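Week 2: Talking about food words (and why they travel so well)

Welcome back, everybody! Last time I rambled about sounds, so this time we get to vocabulary, my favorite part of the whole course. Bring a snack if you like, I always do.

What I want you to think about is borrowed words. English has been grabbing food words from its neighbors for more than 1,000 years, and it shows. Beef came in from French, while cow was already here. Same animal, two words, and the French one ended up at the dinner table. You'll find the same split with pork and pig, and mutton and sheep.

Then there are the words that came a very long way. Ketchup is most often traced to a Hokkien word for a fish sauce (the spelling was all over the place for ages, catchup, catsup, you name it). Banana reached us through Portuguese or Spanish, probably from a language of West Africa. Strawberry, on the other hand, is homegrown Old English, and people still argue over what the straw part means. I go back and forth on it myself!
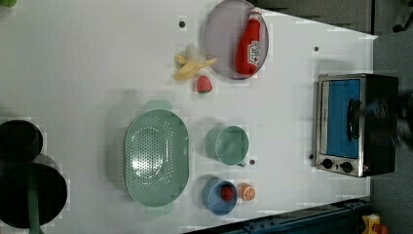
Reading time: 2 min

Toaster is a different kind of word again. We took toast, stuck -er on the end, and there was our noun. Toast itself came from French, so you've got a borrowed root with an English ending, and most speakers never notice the join. Squeeze bottle is a compound, verb plus noun. Try to come up with a few more built that way before class.

For the reading, please do the Piret Hunt chapter up to page 18. She gets pretty deep into spelling changes and you can skim those. Kyu-ri Myung's short piece on loanwords in Korean is optional but so much fun, and it will help anyone who's picking that topic for the April paper.

Homework: choose one food word from your own kitchen, look it up in two dictionaries, and write down where they disagree. Half a page is plenty. Due 01/07/2025, on paper please, my inbox is a mess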